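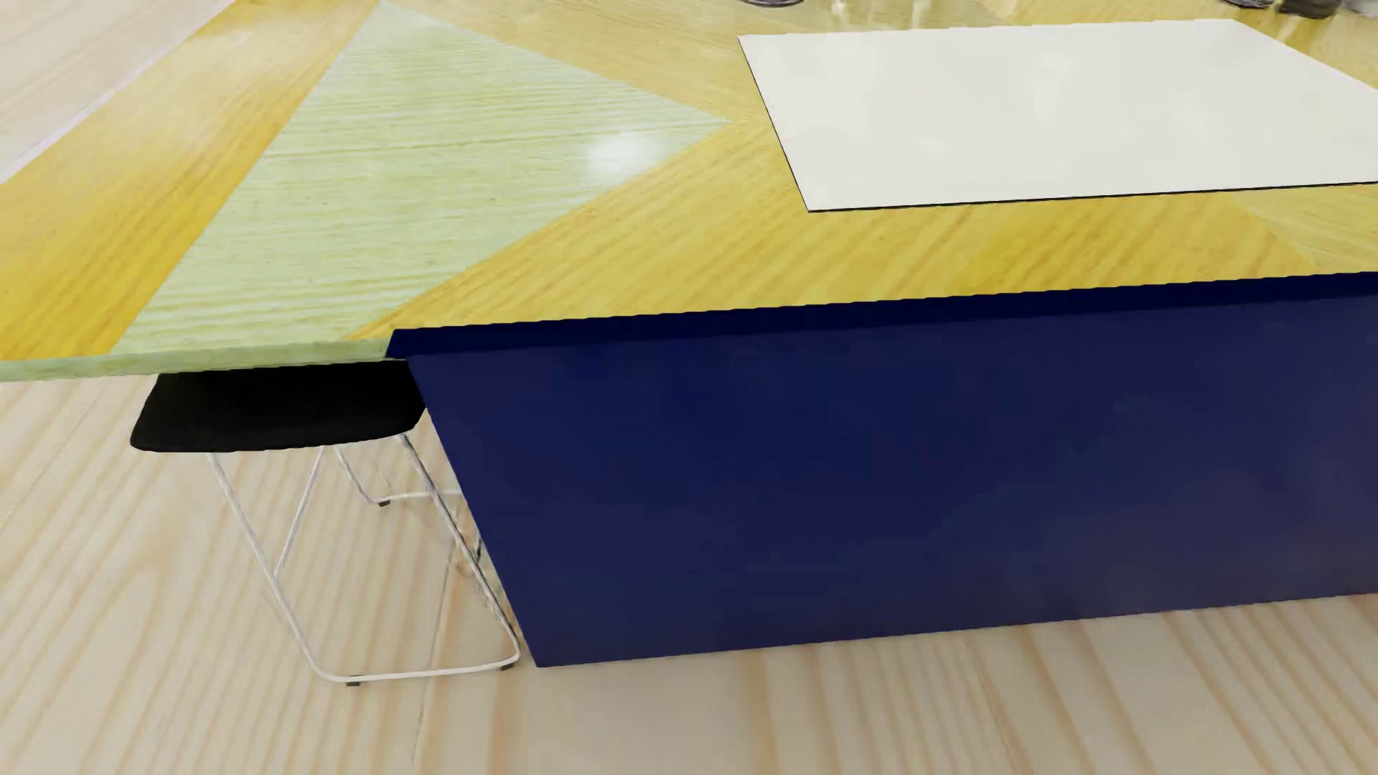

Ferkden reckons the glue is fine and the shop is too dry, and would I please stop blaming the glue in writing. Noted, in writing.

Mar 7, 1999
Posted by the Breltenberg bench
Reading time: 2 min

Hide glue, batch 8. Soaked overnight in cold water, the same as batch 6, which let go at every seam on the test board and took a strip of veneer with it out of spite. Changed one thing only this time, the pot temperature. Well, two things. I also washed the pot.

Brought it up slowly and held it at 142 F on the good thermometer. The bad thermometer claimed 17, and has been retired to the drawer with the other bad thermometer. Glue ran off the brush in a thin string and broke into drops near the bottom, so a splash of water and stir. Smell: still a horse, though a more recent horse.

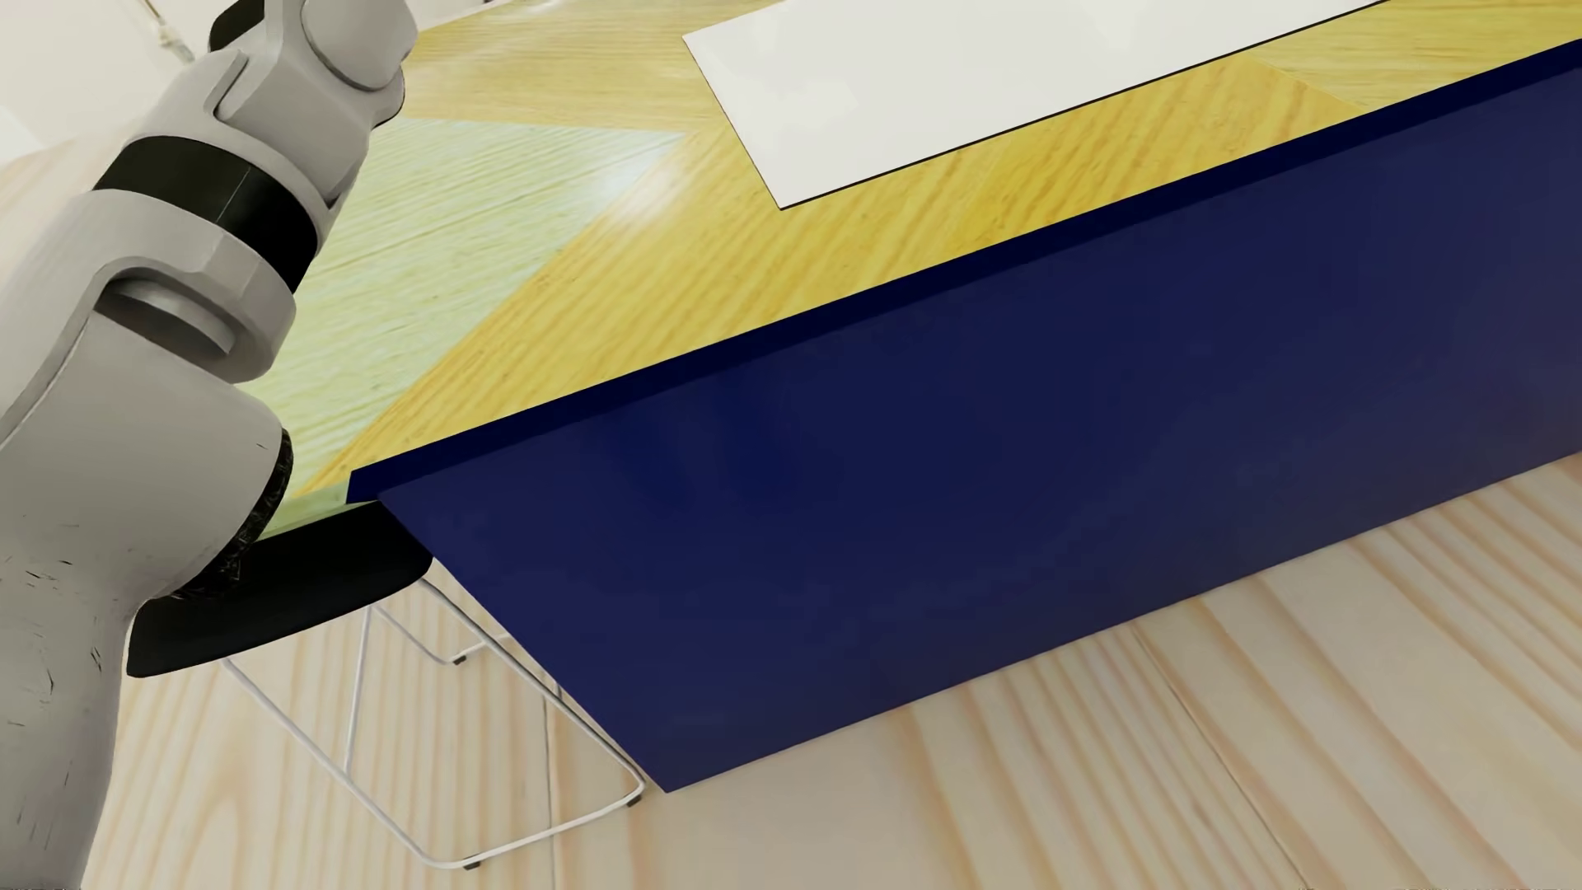
Laid up six test strips on poplar, three with the ground warmed under the lamp and three cold. Hammered from the middle out. The warm ones grabbed almost before I had them square. The cold ones skated around, then gelled exactly where I didn't want them. Strip 5 has a bubble the size of a dime that I slit, fed and pressed again, and which I will be checking every ten minutes like a fool.

Latuheru's notes from September say to size the ground first with thin glue and let it dry. I read this after hammering the last strip. They also say to keep the windows shut, underlined twice, so somebody had a bad afternoon over there.

Order from Hirnon came in, item 542, the higher gram strength. Short by one bag, invoice not short at all. Will call.

To do: size two offcuts tonight, knock-test the strips tomorrow with a fingernail, put a pan of water by the heater in case Ferkden is right about the air. Don't tell Ferkden about the pan.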